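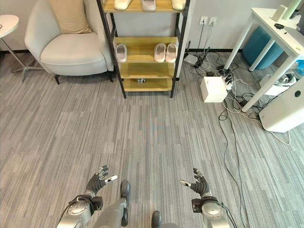

Figure 4. Seating corner with armchair, side table and shoe rack on plank-pattern carpet.

4. Setting up the seating corner

This section covers the layout of the armchair, the round side table and the shoe rack on a finished floor. Assembly of the Molia shoe rack is covered in section 3. Do not start here until the carpet has been laid and vacuumed.

4.1 Before you begin

You will need a tape measure, a spirit level, a soft cloth and a pack of felt pads. Two people are needed to lift the armchair.

Caution: Do not drag the armchair. Its legs are slender and can work loose at the joint if pushed sideways across carpet. Lift it by the underside of the seat, never by the armrests.

Note: Wash your hands or wear clean cotton gloves before handling white upholstery. Marks from packing tape are difficult to remove.

4.2 Placing the shoe rack

1. Stand the rack in its final position with all shelves empty.
2. Place the spirit level on a middle shelf, first along its length and then from front to back.
3. If the rack rocks, check that no foot is resting on a raised seam between two carpet planks. Move the rack sideways until all the feet sit flat.
4. Tighten the frame bolts a quarter turn with the key supplied. Do not overtighten them. The shelves are wood and the bolt holes will crush.
5. Fix the wall strap if children use the room.

Caution: The rack is not a support for sitting down or standing up. Do not lean on the frame when changing shoes.

4.3 Placing the armchair

1. Fit a felt pad to the underside of each leg if the chair is also to be used on hard flooring. Pads are not required on carpet.
2. Lift the chair into place in front of the rack, with its back towards the shelves and slightly to one side, so that part of the rack can be reached without moving the chair.
3. Leave a gap of 60 mm or more between the backrest and the front edge of the shelves.
4. Sit in the chair and lean back. If the backrest touches a shelf, move the chair forward and repeat the check.
5. Prop the cushion upright against the backrest.

Note: The beige cushion cover may be washed separately. Follow the sewn-in label. Do not use bleach.

4.4 Placing the side table

1. Set the pedestal down beside the chair with the feet fully spread on the carpet.
2. Press lightly on the rim of the top at several points. A small amount of give is normal on new carpet and reduces as the pile settles.
3. If the top tilts, turn the whole table until the feet find an even position. Do not bend the feet.
4. Keep the feet clear of the chair legs.

Caution: Do not place heavy items near the rim. Hot drinks should be set down towards the centre of the top.

4.5 Loading the rack

1. Load the lower shelves first.
2. Store slippers in pairs, with the toes facing the same way.
3. Keep light-coloured slippers apart from outdoor shoes. If both must share the rack, put outdoor shoes on the lowest shelf with a tray beneath them.
4. Let damp footwear dry elsewhere before storing it.

4.6 Final check

Walk from the door to the chair and confirm that the route is at least 800 mm wide. Check again that the rack is level now that it is loaded. Dents left in the carpet by earlier positions can be raised with a damp cloth and a soft brush.

Section revised 2022-07-05. Text: Imke Ehlers. Checked: Joscha Tiedemann.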